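2021-03-10

Well, I signed it. I've been putting off writing this down all evening, first with the dishes and then with a long phone call to my sister (who wanted to talk about her knees, bless her, and I let her), but I did sign, and as of this afternoon I own a very small slice of Skalita.

I keep wanting to call it "investing," which makes me feel like a man in a gray suit on television. What it comes down to is that Pathirana, the outfit that is putting the round together, let the early customers come in alongside the bigger money if they wanted to. The least you could put in was 2000 dollars, so that is what I put in. I had it set aside for the porch roof, and the porch roof will have to wait and see how it feels about that.

I've been buying from Skalita since they were selling bookkeeping software to shops like mine out of two rooms in Lellarbridge, back when you could call up and the person who wrote the thing would answer and walk you through your sales tax. They have 100 people on the payroll now, and a second office, and when I call I get a recording first. I don't hold it against them! The recording is very polite. But I did sit there this morning with the papers and wonder if I was buying into the company I remember or the one that exists.

The papers themselves were a trial. I read them through at the kitchen table and then went back to the start, because by the time I got to the section on preferred shares I had lost hold of what ordinary shares were. As far as I can make out, if the company is sold for a lot, everyone is happy, and if it is sold for a little, the fund gets its money back before I see a dime. It also says I can't sell my piece for five years without their permission. Five years! I'll have a different car by then, and probably a different hip.

What they are worth is the part I can't get my head around. The letter gives a valuation, and it is such a large number that I read it out loud to the cat. They have not made a profit yet. They expect to in May of next year, and there's a chart for it with a line that goes up very nicely, though I have noticed that the lines on these charts generally do. 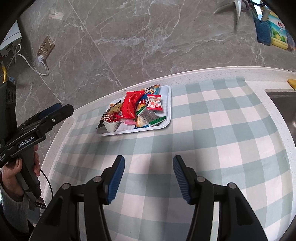 Rhonda Landry told me over the phone that she had passed on it, and that she'd done the same with Buvent when they came around asking, and had never lost a night's sleep over either one. She said if a company wants money from its customers, she'd like to know what the banks said first. I told her that was a fair question and that I hadn't thought to ask it, and then we were both quiet for a bit, and she asked about the porch.

So I wrote to Pathirana after supper and asked what the banks said. I tried to make it sound casual. The money doesn't leave my account until the end of the week, so there is still time for somebody to answer me. I put my copy of the agreement in the drawer with the warranties and the spare keys.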